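FOR IMMEDIATE RELEASE

Stundinholm's Clistovik bead workshop moves to the mail, with free home stringing kits for the whole district

STUNDINHOLM, Manitoba, March 28, 2020 - Cakero, the bead and small jewellery workshop on the lake side of Stundinholm, is opening its spring program by post. Clistovik, the stringing and mending course that has filled the back tables of the shop every winter, will go out to households as a kit in a padded envelope, along with a printed booklet and a phone line for anyone who gets stuck halfway through a knot.

The first 200 kits are free to anyone living in the Stundinholm district. They were packed over the past few days and the first bags go to the post office with the announcement of the program.

Clistovik was always meant to be a course you could come to with no experience and a broken necklace in your pocket. The name is one the shop made up for a night class that had outgrown its first title (Mending Beads for Beginners, which never fit on the poster), and it stuck. People come for the company as much as the beads, and moving it into the mail has meant thinking hard about what a person needs in front of them when there's no teacher leaning over the table.

"We started by writing down everything we say out loud in class," said a spokesperson for Cakero. "Hold it closer to the knot. Don't pull yet. Now pull. Turn the lamp. It filled a whole scribbler, and we were delighted, because that was most of the booklet done!"

What comes in the envelope

Each kit holds enough material for 2 adult bracelets, or one bracelet and a repair. Inside are stretch cord, a length of waxed thread, a bag of glass beads in mixed colours, a bead stopper, a blunt needle and a folded felt mat. The felt is there to keep beads from rolling, and anybody who has chased a bead under a radiator will know why the shop was firm about including it.

The beads come from Blomqvist, a family glass studio up the highway that has supplied the shop for years. Blomqvist makes its beads in small batches, so no two bags will match. Some are heavy on greens and greys, others have the warm honey colour the studio gets from its older glass. Kit users are welcome to trade colours with one another once it's possible to do so, and the shop plans to hold a swap table when its doors open again.

"A small bead tells you straight away whether the glass was in a good mood," said a representative of Blomqvist. "We put in the ones with a bit of a wobble to them too. They catch the light, and they're lovely beside a plain one."

Scissors and glue are not included. Ordinary nail scissors work well, and the booklet shows a finishing knot that holds without glue.

A course in 4 parts

The booklet is divided into 4 lessons, and the shop suggests leaving a few days between them.

The first lesson is all about looking. Readers are asked to gather the bracelets, necklaces and strings of beads already in the house and lay them out on something soft. How was each one strung? Is the cord stretched, frayed, gone cloudy? Where's the knot hiding? There's nothing to cut or tie in this lesson, and in the classroom it has always been the noisiest evening of the course, with everyone telling the table where a piece came from.

The second covers a simple stretch bracelet, from measuring the wrist to tucking the knot inside a bead. It includes a page on pre-stretching the cord, a step that gets skipped more often than any other and explains a good share of the baggy bracelets that come across the shop counter.

Restringing comes third. The booklet walks through moving beads from a tired cord onto a new one in order, using the bead stopper and the felt, and then does it again for a piece that has already come apart in a bag or a drawer. It's slower work, and very satisfying, and the shop hopes people will be brave enough to try it on something they care about.

The last lesson is on knotting between beads with the waxed thread. It's the hardest of the lot and the booklet says so on the first line. A practice strand is included for it, and there's no rush.

Help by phone and by letter

The phone line will be open on weekday afternoons starting in the second week of the program. Callers will reach one of the regular Clistovik instructors, working from home with a kit open in front of them. Calls are booked in slots of 10 minutes, and anyone who needs longer can simply book another.

For those who'd sooner write, there's a question card in the back of the booklet. Cards can be dropped through the mail slot at the shop or posted, and answers will come back by return mail, often with a drawing. The instructors are looking forward to this part a great deal. In February the shop tried the question card with a handful of past students, and the replies ran to several pages, with cords taped to the paper to show which knot was meant.

A separate sheet for families goes in any kit where a child is listed on the request form. It uses bigger beads, a thicker cord and shorter instructions, and it asks that an adult sit in. The beads are small, and the kits aren't suitable for households where a very young child could get at them.

Caring for the beads you already own

Requests for advice on everyday care have been coming to the shop for as long as it's had a counter, so the booklet closes with a few pages on that as well. They're being shared here for anyone who would like to get started before a kit arrives.

Take bracelets off before washing up or putting on hand cream. Soap and cream both work their way into the bead holes and sit against the cord, and cord that stays greasy gives out early.

Roll a stretch bracelet over the hand gently, instead of hauling it wide with the fingers. The knot takes all the strain when it's pulled from one side.

Clean clear beads with a soft cloth that's barely damp, then lay the bracelet flat on a towel until it has dried right through. Clear beads show everything, including the cord, so they're also the best ones to learn from. If the line down the middle looks dull or fuzzy, plan on restringing.

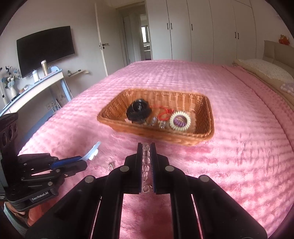 A clear bead bracelet, with a pale blue plastic clip and a small clear ring on a pink bedspread.

Store pieces lying down where you can. Hanging is fine for a light necklace, but a heavy glass strand will stretch its own cord over a season on a hook.

Keep spare beads with the piece they belong to. A twist of paper with the name of the necklace pencilled on it does the job nicely, and whoever restrings it later on will be grateful.

And sort over fabric! A quilt, a folded bath towel, a thick bedspread or the felt mat from the kit will all stop a dropped bead where it lands. A bare tabletop won't.

A show at the end of it

When the shop is able to welcome people in again, Cakero will hold an open evening for everyone who took part by mail. Finished bracelets, half-finished ones and glorious tangles are all invited. The front window will be given over to the work for as long as there's work to fill it, and each piece will carry a card in the maker's own words saying what it is and who it's for.

Participants who would like to be in the window can tick the box on the question card. Pieces will be returned afterward, and nothing shown will be for sale.

"We've missed the sound of it, all those beads in all those dishes," said the Cakero spokesperson. "If there are people at kitchen tables across the district stringing beads on the same evening, that's a class as far as we're concerned. We can't wait to see what comes back."

How to request a kit

Residents of the Stundinholm district can ask for a kit by phone or by leaving a request form in the shop's mail slot. Forms are in the box beside the door. Please print your name and mailing address clearly and say whether a child will be taking part. One kit per household for now, so that as many homes as possible get a turn.

Once the free kits have gone, the shop will keep a list and put together more as Blomqvist finishes new batches of beads. Large-print booklets can be had on request and go out in the same envelope. Past Clistovik students who already own the tools can ask for the booklet and beads alone.

About Cakero

Cakero is a bead and small jewellery workshop in Stundinholm. It sells beads, cord and tools, mends what people bring in, and runs the Clistovik course and a children's bead table through the colder months.

About Blomqvist

Blomqvist is a family glass studio making beads and buttons in small batches. Its glass can be found at the Cakero counter and at the studio's own door in the summer.

Media contact: Cakero front desk, Stundinholm. Sample booklets are available to newspapers and community newsletters on request, and the bead care notes may be reprinted with credit to the shop.

- 30 -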